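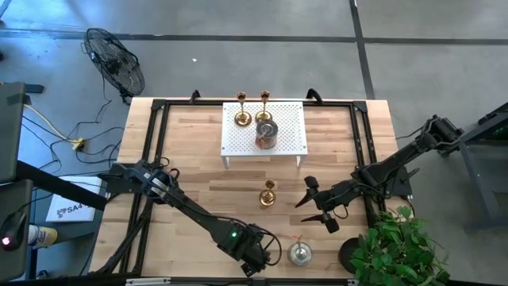
How to Arrange Brass Candlesticks and Jar Candles on a Little Riser

I have been fussing with candles on tabletops for longer than I care to admit, and if there is one thing I come back to again and again, it is giving the group some height. Matching candlesticks are lovely, but line them up flat on a table and they tend to look like they are waiting for a bus. My favorite fix is a small shelf on short legs, the sort you might already have in a kitchen cabinet for stacking plates. The white perforated one on the wooden table does the job nicely, with two brass candlesticks side by side toward the back, a lidded jar candle in front of the right-hand one, and the third candlestick down on the tabletop itself. That last one is what ties the upper level to the lower one, so please don't be tempted to squeeze it up there with its sisters!

What you'll need

Three candlesticks in the same style
One jar candle with a lid
One small tin candle
A low shelf or riser
Taper candles that fit your candlestick cups
A soft cloth

Step 1. Clear and wipe the table

Take everything off, even the things you are sure you want to keep there. Wipe the table down and let it dry while you go over the brass with your soft cloth. I used to polish mine until they gleamed, but my neighbor Ingvild Sjöberg talked me into leaving a bit of age on them, and now I like them much better that way.

Step 2. Place the riser

Set it toward the back of the table, a little off from dead center if your table is a wide one. Press down gently on each corner. If it rocks, fold a scrap of felt under the short leg and try again.

Step 3. Start with the tall pieces

Put two candlesticks near the back edge of the riser, with enough space between them that you can get your hand in comfortably. Now step back to wherever people usually sit and look from there. I always end up moving one of them about 2 inches, and then usually moving it back again.

Step 4. Add the jar

The jar goes in front of one candlestick, never between the two (I know, it looks like such a natural gap). Amber and brown shades are beautiful with brass, especially toward evening. Leave the lid on for display and take it off when you want the scent.

Step 5. Bring it down to the table

Stand your third candlestick just below the riser, then set the tin candle well out in front by itself. A tin is so small that it gets lost in a crowd, and it looks quite sweet with some bare wood around it.

Step 6. Finish with something green

A leafy plant at a corner of the table softens all that metal. Let the leaves spill over the edge if they want to.

Before you light anything

A display and a burning arrangement are two different things. Move the plant well away, turn off any fan nearby, and spread the candles out so no flame sits close to another. Trim your wicks, keep the tin on a heatproof dish, and blow everything out before you leave the room — even if you are only going to put the kettle on.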